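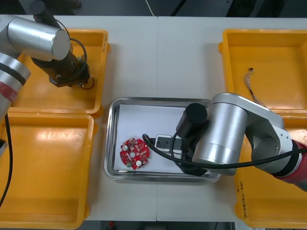
Four bins was one too many, according to Ginette, and had been since July.

Maëlle Desjardins did not look up from the tray. Her mother had come to the shop to be driven to the dentist, had been told five minutes, and had used the first of them to form a view on the bins.

"One for good, one for bad," said Ginette. "What are the others?"

"One's for wires."

"And the last one?"

Maëlle moved the red board a little to the left on its paper. The last bin was for the ones she hadn't made up her mind about, and she was not going to say so to a woman who had once returned a wedding present on the spot.

The boards came from Goltau, 800 to the crate, and Goltau had bought them from Evex when Evex stopped making whatever it was that needed a round board with teeth. Pusell paid by the piece to have them sorted. The contract said "sound" or "unsound" and gave no further help. It did run to 25 pages, most of them on parking.

"It looks like a cookie," said Ginette.

"It's a controller."

"What does it control?"

Maëlle had asked Goltau that in her second week. Goltau had sent back a form, number 3352, for requesting the answer. She had filled it out in block capitals and was still hopeful.

Ginette pulled up the stool and sat. She put on the glasses she claimed to need only for menus and leaned over the tray, holding her purse against her stomach so it wouldn't touch anything.

"This one's fine," she said.

"You can't tell by looking."

"I could tell with your father."

"You married him."

"I said I could tell."

The phone rang. It was Wong, wanting to know if they could have roughly 50 by four o'clock, and which kind did she have more of? Maëlle said she would check. She stood there with her hand over the receiver, checking nothing.

"Tell them the good kind," said Ginette, and wrote something on the back of her appointment card. "And call the dentist after. Say I'm working."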